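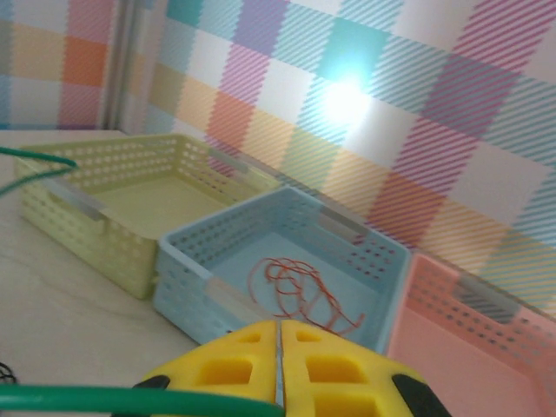

Sorting the Strings
A student robotics club takes on soft, tangled parts

The manipulation club at the Itetti technical college meets every Wednesday at 4 p.m. and has one task for the spring term: separate a bundle of mixed strings and wires into baskets by color. The work is done by two arms that share a table, under a control program the students call Camia.

Rigid parts were the subject of the fall term. Blocks and bottle caps have a fixed shape, so a grasp point can be stored once and reused. A length of string has no such point. Its shape changes each time a finger touches it, and a pull on one loop moves three others.

"The first program looked for the end of a strand," says Gaétan Simard, who teaches the course attached to the club. "In a tangle the end is usually underneath. We dropped that in the second week."

The current version looks for any raised section of a single color. One arm closes on it and lifts slowly. If the rest of the bundle follows, the second arm takes hold of a neighboring strand and the two move apart. Speed is kept low, and a motor current limit stops the motion before a knot can tighten. After 7 failed attempts on the same strand, the program releases and picks a new starting point. 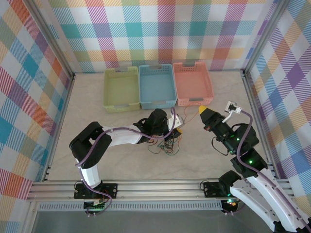 Both arms over the sorting table, with an orange-red wire running to the tip of the right one.

Training data comes from the students themselves. Each member drives the arms by hand through a set of complete sorts, and the recordings go into a shared store named Kiani. The set stood at nearly 900 recordings in March. Manon Fortin, a second-year student, wrote the script that rejects unusable runs, mainly those in which the operator paused too long or dropped a strand outside the work area.

Fortin also changed how a release is handled. Thin wire tends to cling to a fingertip after the gripper opens, and in early trials the arm carried it back out of the basket. The arm now lowers to the basket floor, opens, and makes a short sideways wipe before it rises. The change added 2 seconds to each placement.

Color remains the weaker part of the system. Teal and green strands are confused where they cross, and the club has tried both a tighter threshold and a second look after the lift. The second look performs better but doubles the processing time.

The club plans to enter the Wirkar student meet in the soft materials class. Entries there are scored on strands placed correctly within a fixed time, with a deduction for any strand that breaks. Remaining sessions are reserved for full timed runs, with code changes frozen for the final two weeks.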